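Über uns

Irnosis – Büro für Haushaltsprüfung und Küchenberatung

Wir sind ein kleines Büro, das Küchengeschirr und Tischgeräte beurteilt. Wer zum ersten Mal auf diese Seite kommt, erwartet vermutlich eine Gründungsgeschichte mit einer Garage oder einer Großmutter. Beides können wir nicht bieten. Irnosis entstand, weil wir uns über Produktbeschreibungen geärgert haben und irgendwann genug Ordner mit Notizen im Regal standen, um daraus eine Tätigkeit zu machen.

Unser Misstrauen gilt vor allem den Wörtern. „Spülmaschinenfest“ ist so eines. In manchen Prospekten bedeutet es, dass ein Teller den Spülgang in einem Stück übersteht. Ob das Dekor nach einem Jahr noch da ist, ob der Rand matt wird, ob sich unter dem Fußring ein grauer Streifen bildet, steht auf einem anderen Blatt, und dieses Blatt liegt der Packung selten bei. Ähnlich verhält es sich mit „kratzunempfindlich“, „Gastronomiequalität“ und dem besonders beliebten „zeitlos“. Wir haben noch keinen Hersteller getroffen, der uns erklären konnte, wie man Zeitlosigkeit prüft.

Was wir tun

Wir prüfen Schalen, Tabletts, Teller, Schüsseln und Besteck im Auftrag von Kantinen, Pensionen und Wohnheimen. Gelegentlich melden sich auch Privathaushalte, die vor einer größeren Anschaffung stehen und dem Verkäufer nicht recht glauben wollen. Das sind uns die liebsten Kunden, obwohl sie am wenigsten einbringen.

Eine Prüfung beginnt bei uns immer mit der Frage, wie das Geschirr benutzt werden soll. Das klingt banal, wird aber erstaunlich oft übergangen. Eine Pension mit acht Tischen braucht etwas anderes als eine Kantine, in der mittags alles im Laufschritt gestapelt wird. Wir fragen nach dem Spülmittel, nach der Wasserhärte, nach der Tiefe der Regale und danach, wer am Ende des Tages die Stapel trägt. Manche Auftraggeber finden das lästig. Sie wollen eine Empfehlung und kein Gespräch. Eine Empfehlung ohne Gespräch bekommt man allerdings in jedem Katalog, und dafür muss man uns nicht bezahlen.

Danach wird gestapelt, gespült, gekippt und wieder gestapelt. Unser üblicher Durchlauf umfasst 146 Spülgänge. Die Zahl hat keinen tieferen Sinn: So viele waren es beim ersten größeren Auftrag, als die Zeit zu Ende ging, und damit spätere Ergebnisse vergleichbar bleiben, haben wir sie beibehalten. Wer behauptet, aus 146 Spülgängen im Prüfraum lasse sich die Lebensdauer einer Schale auf den Monat genau ableiten, dem würden wir nicht einmal einen Eierbecher abkaufen.

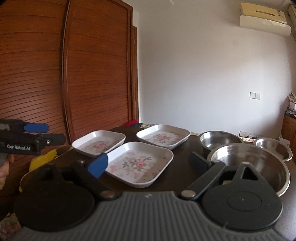 Edelstahl oder Porzellan, Melamin oder Glas – das ist die Frage, die uns am häufigsten gestellt wird, und wir beantworten sie ungern. Jedes Material hat seine Anhänger, und die meisten haben ihre Überzeugung aus der eigenen Küche mitgebracht. Edelstahl gilt als unverwüstlich. Wer einmal eine Lieferung dünnwandiger Schüsseln nach einem Winter in einer Gemeinschaftsküche gesehen hat, denkt darüber anders. Umgekehrt hält sich die Meinung, dekoriertes Geschirr sei grundsätzlich empfindlich. Manches ist es, manches verträgt erheblich mehr als das schlichte Weiß daneben, das angeblich für den harten Einsatz entworfen wurde. Vom Ansehen allein erfährt man das nicht.

Wie wir arbeiten

Unser Prüfraum liegt in Flotevville, im Hinterhaus einer ehemaligen Druckerei. Die Miete ist erträglich, die Heizung ist es nicht. Im November schreiben wir die Protokolle in Strickjacken. Für die Prüfung selbst spielt das keine große Rolle, solange wir die Raumtemperatur notieren, und das tun wir.

Jedes Stück bekommt eine Karte. Auf der Karte stehen das Eingangsdatum, das Gewicht, der Durchmesser und alles, was beim Auspacken auffällt. Früher hatten wir dafür eine Software namens Toma, die uns als große Erleichterung angepriesen wurde. Sie konnte Diagramme in sehr schönen Farben zeichnen. Was sie nicht konnte, war ein Feld für Bemerkungen, in das mehr als 30 Zeichen passten. „Glasur am Rand leicht wellig, nur bei Seitenlicht“ hat mehr als 30 Zeichen. Wir sind zu den Karten zurückgekehrt und übertragen die Messwerte am Ende der Woche in eine gewöhnliche Tabelle.

Unsere Berichte sind kurz. Auf eine Punktzahl verzichten wir, obwohl uns regelmäßig nahegelegt wird, eine einzuführen. Eine Gesamtnote für eine Schüssel setzt voraus, dass jemand entschieden hat, wie viel das Stapelverhalten gegenüber dem Geräusch beim Abstellen zählt. Diese Entscheidung müsste für eine Pflegeeinrichtung anders ausfallen als für ein Ausflugslokal. Wir beschreiben also, was wir gemessen und beobachtet haben, und sagen dazu, was wir im konkreten Fall kaufen würden. Mitunter lautet die Antwort: gar nichts, behalten Sie das alte Geschirr. Mit diesem Satz haben wir schon einen Auftraggeber verloren, der sich offenbar auf neue Teller gefreut hatte.

Was wir nicht tun

Wir vergeben keine Siegel. Anfragen dazu kommen häufig, und sie sind meist freundlich formuliert. Ein Aufkleber mit unserem Namen auf einer Verpackung würde aber eine Sicherheit versprechen, die wir nicht geben können. Geprüft haben wir eine Lieferung. Was im nächsten Jahr aus demselben Werk kommt, wissen wir nicht.

Wir nehmen auch keine Geschenke an, keine Mustersendungen zum Behalten und keine Einladungen zu Werksbesichtigungen mit anschließendem Essen. Geprüftes Geschirr geht an den Absender zurück, sofern davon noch etwas zurückzugeben ist.

Und wir beraten nicht zum gedeckten Tisch. Ob ein Tablett mit Blumen zum Vorhang passt, ist eine Frage, zu der jeder von uns eine Meinung hat, und diese Meinungen widersprechen einander.
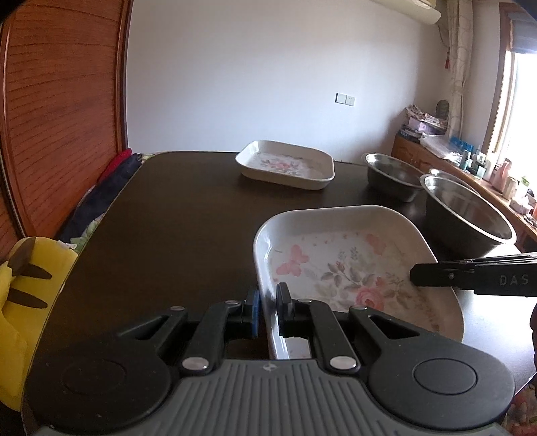
Mit dem Handelshaus Cotwood haben wir bis vor einiger Zeit zusammengearbeitet. Die Zusammenarbeit endete ohne Streit. Man wünschte sich dort, dass in unseren Berichten das Positive zuerst steht, und wir wollten bei der Reihenfolge bleiben, in der die Dinge beim Prüfen auftreten. Zuerst sieht man bei uns die Verpackung, und über Verpackungen lässt sich wenig Gutes sagen.

Wen wir beraten

Derzeit betreuen wir 33 Einrichtungen, davon 24 mit einem festen Jahresvertrag. Größer möchten wir vorerst nicht werden. Der Gedanke, ein Büro müsse wachsen, wird uns von Leuten vorgetragen, die meistens etwas verkaufen, das man beim Wachsen braucht: Telefonanlagen, Büroflächen, Schulungen zur Mitarbeiterführung. Wir sind zu fünft und finden einander auch ohne Telefonanlage.

Neue Aufträge nehmen wir an, wenn im Prüfraum Platz ist. Die Wartezeit liegt meist bei einigen Wochen. Schicken Sie uns bitte nichts unaufgefordert. Beschreiben Sie zuerst in ein paar Sätzen, worum es geht, welche Mengen Sie brauchen und was Sie an Ihrem jetzigen Geschirr stört. Der letzte Punkt hilft uns am meisten. Häufig stellt sich dabei heraus, dass das Geschirr in Ordnung ist und der Spülkorb das Problem.

Was es kostet

Das Erstgespräch ist kostenlos. Danach erhalten Sie ein Angebot mit einem festen Betrag, in dem Spülgänge, Messungen und Bericht enthalten sind. Zuschläge für Eilaufträge erheben wir nicht, weil wir keine Eilaufträge annehmen. Ein Spülgang dauert so lange, wie er dauert, und wer uns zur Hälfte der Zeit drängt, bekommt auch nur die Hälfte der Beobachtungen.

Über diese Seite

Der Text wird gelegentlich überarbeitet, wenn uns ein Satz darin zu werblich vorkommt. Eine Agentur hat uns angeboten, ihn „emotionaler“ zu gestalten. Den Entwurf haben wir gelesen. Das Wort Leidenschaft kam darin mehrmals vor, das Wort Teller kein einziges Mal.

Anfragen richten Sie bitte schriftlich an das Büro in Flotevville. Telefonisch sind wir vormittags zu erreichen, am Nachmittag läuft die Spülmaschine.

Stand: 25. Februar 2020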